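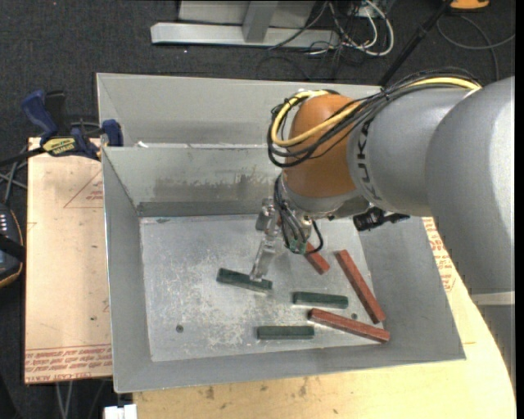

How long do you have to wait for the police to ring back if you report something on the non-emergency number in Stolstead? Four working days at the moment, going by what the desk told me this morning. Used to be two.

Right, thread. Been asked the same things all week so putting it in one place. I go to the neighbourhood policing meetings for Stolstead and Itville and take notes, that's it, I don't work for the force.

Big one first. Front counter at Stolstead station is going down to mornings only from November. 9 till 1. After that it's the yellow phone on the wall outside or the website.

Itville counter stays shut. It has been shut for ages, people keep turning up, the sign on the door is still the old one with the old hours. I have asked about the sign. Twice.

Lost property: Stolstead only, mornings only. Take ID. They won't take found bank cards any more, ring the bank. Found passports they do still take.

Numbers from the sheet they handed out. 924 calls logged across both patches over the quarter. 129 of those were vehicle crime, mostly vans, mostly tools out of vans.

Worst bit for vans is Jallerano Way and the car park behind the units. If you park there overnight take the tools in. Yes I know. It's heavy and it's a pain and you've just done ten hours.

Someone asked if 129 is up or down. Down a bit on the spring, they said, but the sheet didn't have the spring figure on it so I can't check. Have asked for it.

Tool marking. Free, done while you wait, bring as much as you can carry. Next one is in the Itville library car park, 4pm until it gets dark. Last time they ran out of the paint stuff by half five so get there early.

You do NOT need a receipt for the tools. Loads of people think you do. You do need to give a name and postcode.

Speeding on the Omerović roundabout approach. Came up again, comes up every time. The speed van was out there on 26 mornings over the summer. They want the speed watch group going again but it needs six people trained and there are three.

If you want to be one of the three missing: training is one evening, online, then one session at the roadside with an officer. Hi vis provided. You don't get to stop anyone, you write down plates and the letters go out from the station.

Letters not fines. First one is a letter, second is a letter, third one they come round.

Quad bikes on the old railway path. They've got the power to seize them now after one warning instead of two but they have to catch them first and there's one off-road bike shared between four towns. Report it anyway, with times. Times matter more than descriptions apparantly.

Money. There's 4000 quid in the community safety pot for the year, both towns together. Any group can bid. Last year most of it went on the gate at the end of the allotments, and some lighting by the underpass which has already been kicked in.

Bids in by the end of the month. One page form. I can send it if you message me, the link on the website goes to last year's version which they will bounce.

New officers: Stolstead gets two PCs, one starting straight away and one after training. Itville gets a PCSO back, shared with the villages, so realistically two days a week. Better than what we had, which was none.

They wouldn't say which two days. Fair enough I suppose.

Couple of replies before I go.

"Is it worth reporting if nothing happens." Annoying answer but patrols get sent where the log says. Three people on the same street reporting shed break-ins got that street on the night list. One street over, same problem, no reports, not on the list.

"Can I report online without giving my name." You can, there's a box to tick, but then you don't get a reference number, so no insurance claim off it. If it's a theft put your name.

"Will the station close altogether." Asked directly. They said there are no plans past next spring. Make of that what you will. The building lease came up and they moved on quite fast.

"What about the knife bin." Still there, still outside Stolstead station, right of the steps. Open all hours, the counter change doesn't touch it. Wrap them in newspaper or cardboard first please.

CORRECTION to the tool marking post, it's the lower car park at the library, not the one by the entrance. Entrance one is permit only after 5 and they do ticket.

Next meeting is upstairs at the Itville library, 7pm, there's a lift but you have to ask at the desk before they close it at half six. Questions can go in beforhand, send them to me and I'll read them out if you can't make it.

Got to get the bus. Will add the spring figure when they send it over.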